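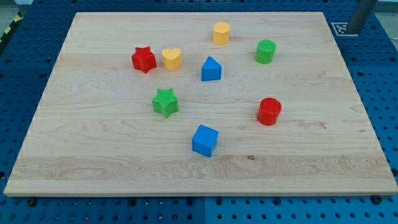

By Tiina Aaltonen

The maple boards come off the truck at Heinonen on Thursday mornings, and by lunch Lucian Căpraru has sorted them into two stacks. Boards with plain grain go to kitchen customers. Boards with streaks, swirls or a knot go upstairs to the toy room, where they become the base of a play set called Jevum.

"People buying a cutting board want it quiet," Căpraru says. "A kid doesn't care. A kid will put the star on the knot every time."

Heinonen opened in 1921 as a maker of bread boards and rolling pins. Toys came much later, and for years they were a sideline sold from a shelf by the register. Jevum is the first one to get its own room, its own catalog page and its own arguments.

Most of the arguments were over the blocks. The board is wood, but the shapes on it are plastic, in red, yellow, green and blue. There are stars, cylinders, a heart, a triangle and a cube, all small enough for a child to move one-handed. Amparo Vidal, who designed the set, wanted wood for everything and made her first samples that way. The points of the stars chipped. She switched to plastic and kept the fine crosshatch that shows on the top of some pieces.

"I was going to smooth it off," she says. "Then I watched my niece run her thumbnail over it for ten minutes."

The set has no slots and no printed outlines. Vidal left the board flat because she had bought too many shape sorters that were finished with once the last piece dropped through. Parents do ask what the rules are. The leaflet suggests a few games: group by color, group by shape, shut your eyes and find the heart.

Wubit Ejigu has used a set in her preschool classroom since May. She keeps it on a low table by the window and lets two children at a time work there. Some sort. One boy spent most of a week lining everything up along the front edge of the board. Her one complaint is weight. The board is heavy for a four-year-old to carry, and she would like a smaller version.

Vidal is working on one. The current set sells for $58, and the first run was 295 sets, 13 of which were still in the shop when I visited. Care is simple: wipe the board with a damp cloth, dry it standing up, and oil it when the surface starts to look chalky. The blocks can be washed in the sink with dish soap.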